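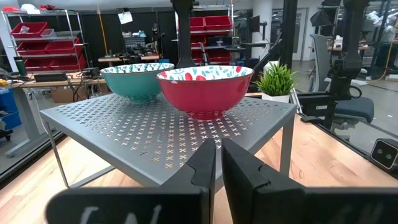 Lirkby: brush settings lost after the update

Several readers have written in about custom brushes going missing in Lirkby after the latest update. The brushes are still on the disk. The update moved the preset folder, and the program keeps looking in the old one.

Close Lirkby first. Open your user folder, go to Panden, and find the folder named "presets_old". Copy everything in it to "presets" and say yes when asked to replace files. Start the program again and wait for the list to load — with a large set this can take about 5 minutes.

If the brush list is still empty, hold Shift while starting Lirkby and choose "Rebuild index". Your shortcuts and color swatches are kept, but the window layout goes back to the default, so save it under a new name beforehand.

Presets made with the Inum plug-in are stored separately and were not moved. Error 111 on startup is a different problem, and we will cover it in the September issue.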